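The Apartment Where Every Day Is Cabinet Day

Gathering examples for a robot means doing the same small chore until the chore stops meaning anything

The apartment has a doorway with a brown wooden frame, a little round table and a view of blue sky, and I have spent more time in it this November than in my own kitchen. It exists on a server. There is no rent, no smell and no coffee, and gravity is a setting someone had to type in.

I was there as a guest of Skivitz, a small company that wants household robots to be good at the dull end of housework: opening cabinets, closing cabinets, moving a thing from where it is to where it should be. Its learning system is called Kivo. Kivo does not read manuals. It learns from examples, and examples have to come from somebody sitting in a chair with a controller in each hand, doing the chore through the robot's arms, over and over, while the computer writes everything down.

For one Tuesday, that somebody was me.

The first lesson is about the views. You get one from the robot's body and one from down at the gripper, and your brain has to marry them. The body view is merely odd. The gripper view is like trying to park a truck while lying under its hood.

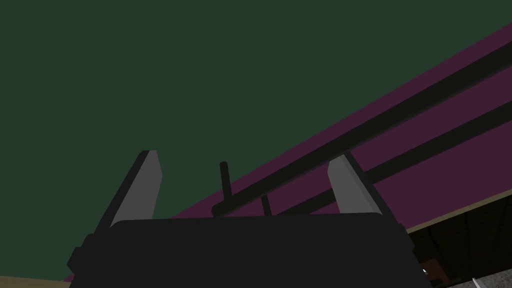 The view from the gripper, fingers open. Green and purple surfaces behind, with the dark bars crossing the purple.

My trainer's advice was to watch the gap between the fingers and forget the rest. I watched the gap. I drove the gap into a cabinet with great confidence. The cabinet, being made of arithmetic, did not mind, and the run was thrown out with a single key press.

Each run is called an episode, which makes it sound more gripping than it is. A typical plot: the hand approaches the cabinet, the hand hesitates, the hand backs off and approaches again. Skivitz asks for 30 good ones per person per shift. I turned in 29, and I would like it known that the last one was close.

What counts as good turned out to be a livelier argument than I expected. My instinct was to be neat. I slowed down near the handle, lined everything up and made what I considered a rather elegant entry. The reviewers marked several of these as usable and a little dull. A learner fed only on perfect approaches has no idea what to do when it arrives crooked, so they also want runs in which the operator starts badly and recovers. I was, they said kindly, a strong source of those.

The replays are where it gets strange. Skivitz shows them on the big monitor at the end of the room, and you see yourself as a pair of white arms with black joints, reaching into a home that leans like a ship in a storm. The tilt is in the viewpoint, and the veterans no longer see it. I held on to the desk.

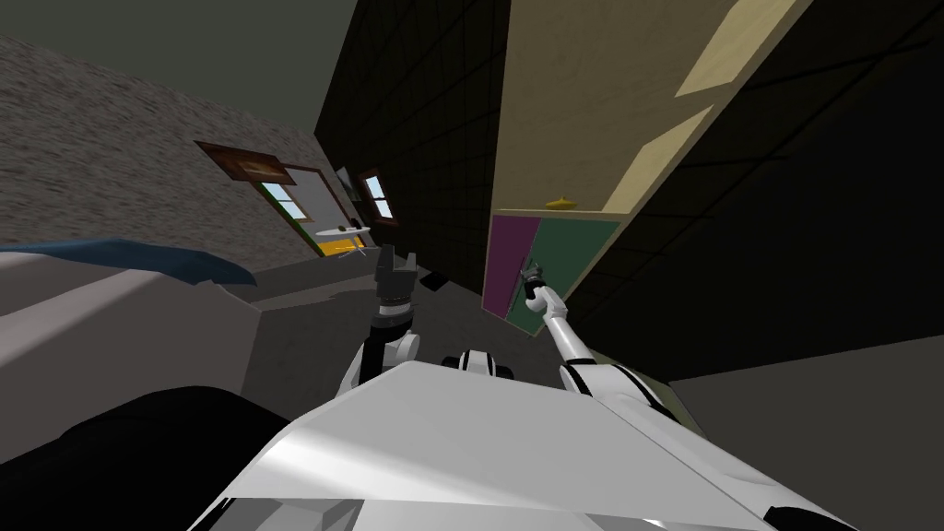 A library of small failures

All of it ends up in a collection called Raron. When I visited, it held 1,568 accepted episodes, sorted by task, room and operator. The rejected ones are kept too, in a folder of their own, and I am told my contribution to that folder was prompt and generous.

Every accepted episode gets a sentence attached, saying what the arms were meant to be doing. Writing these is a separate job, and harder than it sounds. "Open the cabinet" is fine until you have a room with several doors in it. "Open the left door" is fine until two people disagree about whose left. The house rules for these sentences are written up in a document named Zariņš, after the street the company started on, and it has reached 137 entries. One of them deals entirely with the word "near."

Why bother with a pretend apartment when real ones are available? Money and patience, mostly. A real robot needs a real cabinet, and a person to close it again between runs. The simulated one resets before you have picked up your coffee. Change the colors, move the table, and you have a new home for the learner to be confused by. The catch is that real doors stick and real handles wobble, and the rendered kind only do so if someone thought to make them. Skivitz is still working out how much that matters, and the people I asked gave me different answers over the same lunch.

By late afternoon I had stopped thinking about my hands. I thought "door" and the gripper went toward the door, more or less. Then I took off the headset, walked to the break room and stood in front of the cupboard where the mugs are kept, lining up my approach.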